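Home Care Guides Storage Open a Ticket My Tickets Contact

Filed under: Laundry and Storage > Odor and creasing after folding

Ticket subject: Dotted pink piece smells stale and keeps creasing at the gathered edge
Opened by: Youssra Hamdy
Handled by: Ghassan Srour
Status: Resolved, monitoring

Problem as reported
One pink garment with small dark dots and a gathered edge comes out of its storage box with a stale smell and hard creases along the gathers. The other items in the same box have the creases but little of the smell. The box is a Yammine lidded box, kept on the bedroom floor against the wall. The problem began in December. Rewashing clears the smell, and it returns within 10 days of storage.

Already tried by the customer
Second rinse. Half the usual detergent. Ironing the gathers before folding. Box lid left open overnight. No change from the first two. Ironing helped until the next fold. The open lid gave a weaker smell in the morning, same as before by evening.

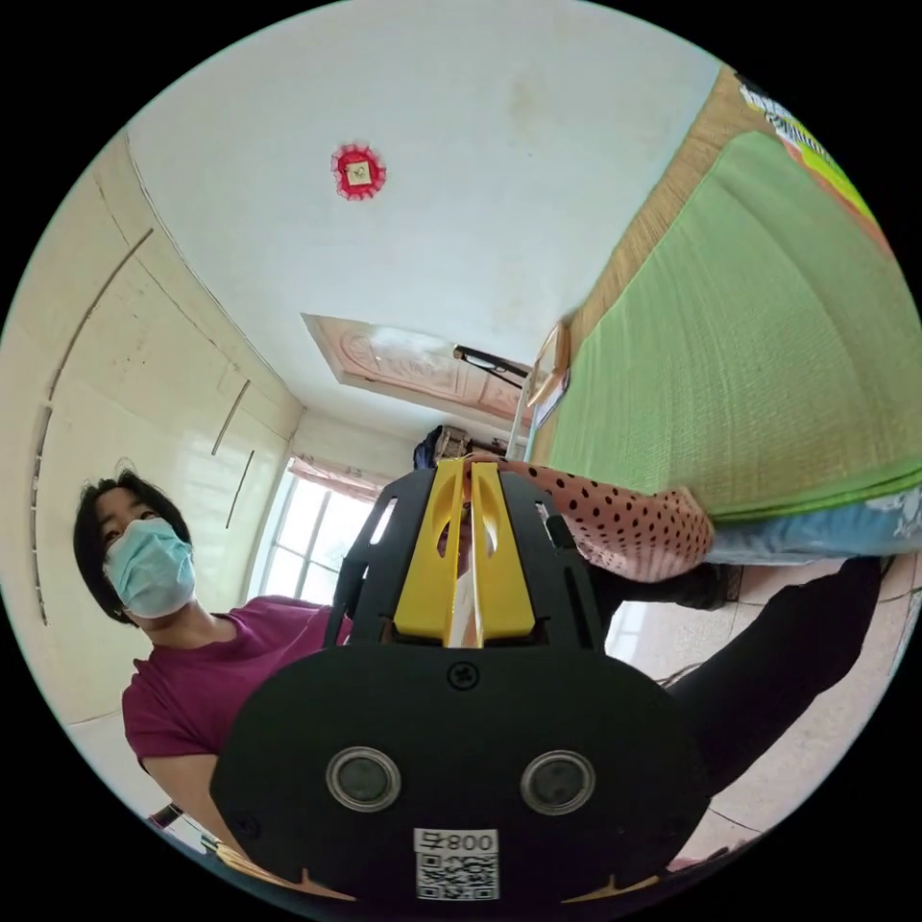
Fig. 1. Room, toward the doorway.

Step 1. Rule out the wash
Asked for the garment to be washed alone, liquid detergent at the 4 setting on a Skadix dispenser, no softener. Dried on a rack for 18 hours with the gathered edge uppermost. Customer checked for odor at the end of drying: none. Folded and placed in a clean paper bag on a shelf, away from the box. No odor after five days.

Result: the wash is not the source. The detergent can go back to the normal dose.

Step 2. Check the folds
The gathers hold more cloth per inch than the rest of the piece and dry last. If the garment is folded with the gathers on the inside, whatever moisture is left stays there. Customer confirmed that this was the usual fold: edge turned in, then the whole piece in thirds, then rolled. 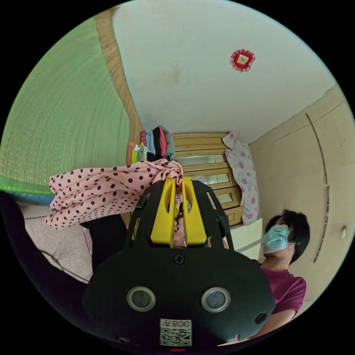 Fig. 2. Salmon pink, dark purple dots, ruffled edge.

Revised fold, sent to customer:
Lay the piece flat, face down. Pull the gathered edge straight from both ends and let it relax by itself. Do not press it flat by hand. Fold the sides in to meet. Fold once lengthwise, stopping short of the gathers so the edge stays on the outside of the stack. Do not roll. Place on top of other items, never under them.

Customer reported fewer creases after one storage cycle. Odor was present again, weaker. Partial result. Kept the ticket open.

Step 3. Check the storage position
Moved on to the box and the wall.

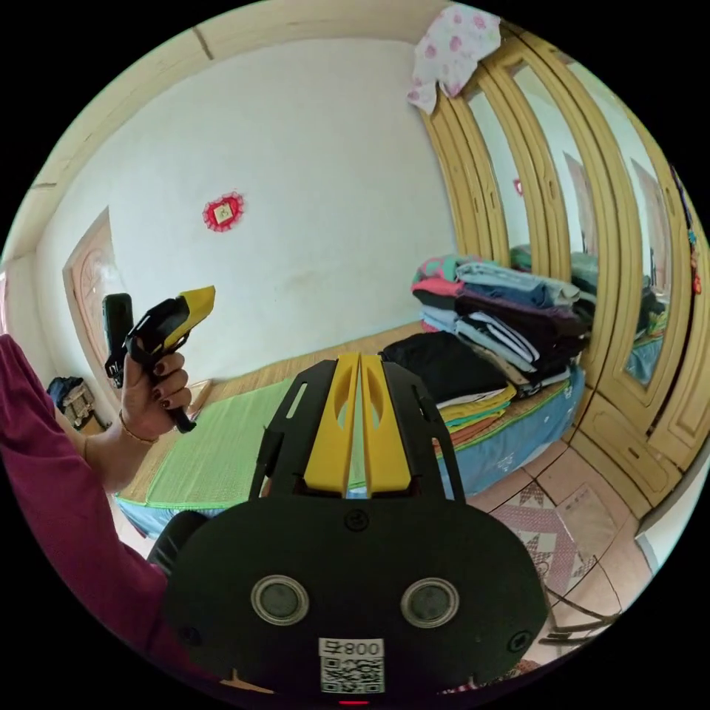
Box position was the remaining variable, along with the lid. The Yammine box closes tightly and has no vents, so it holds the air of wherever it was packed. Customer had it pushed flush against the wall with a folded Drarnau blanket over the lid. The wall behind the bed area is plain white with faint stains in its lower area, and a small red ornament hangs on it. The stains may be old scuffs or may be damp; I would not call it either way without a test. Asked the customer to tape a square of kitchen foil over one stain, sealed on all four sides, and leave it. Water on the room side of the foil points to condensation. Water on the wall side points to moisture coming through.

Foil result: light beading on the room side, wall side dry. Condensation, no evidence of a leak. The landlord does not need to be contacted on this result. Repeat the test if the stains get darker or larger.

Changes requested: box off the floor on two slats, a gap behind it, blanket removed, lid propped for the first evening after packing. Door left open while clothes are being sorted and folded.

Step 4. Confirm with the gathered edge
Same garment, washed and dried as in step 1, revised fold, box in the new position.
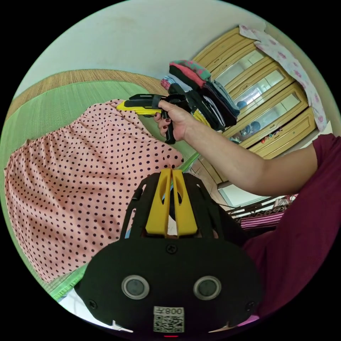 Jonatan Fjeld asked whether the elastic could be holding the smell, since he had the same complaint with a Lilodetti waistband and ended up replacing it. Ghassan Srour replied that old elastic can do this, but the shelf test in step 1 came up clean with the gathers left as they were, so replacement was not advised here.

Abla Nimri added that she stands gathered pieces upright in the box with a sheet of plain paper between them. No objection to that. Untested on this ticket.

Outcome
No odor after 10 days in the new position. Creases reduced, not gone. Some creasing along a gathered edge is normal and drops out if the piece is hung the night before wearing. Customer asked for the ticket to stay on monitoring through the cold months. Next check is the foil square, same spot.

Gilang Wuisan has copied the revised fold into the storage guide, with the line about not rolling moved to the top.

Related tickets
Yammine box lid will not stay propped
Drarnau blanket sheds onto dark clothes
Skadix dispenser leaves residue at low settings
Lilodetti ruffle edge curls after drying
Scuff marks on white wall behind storage boxes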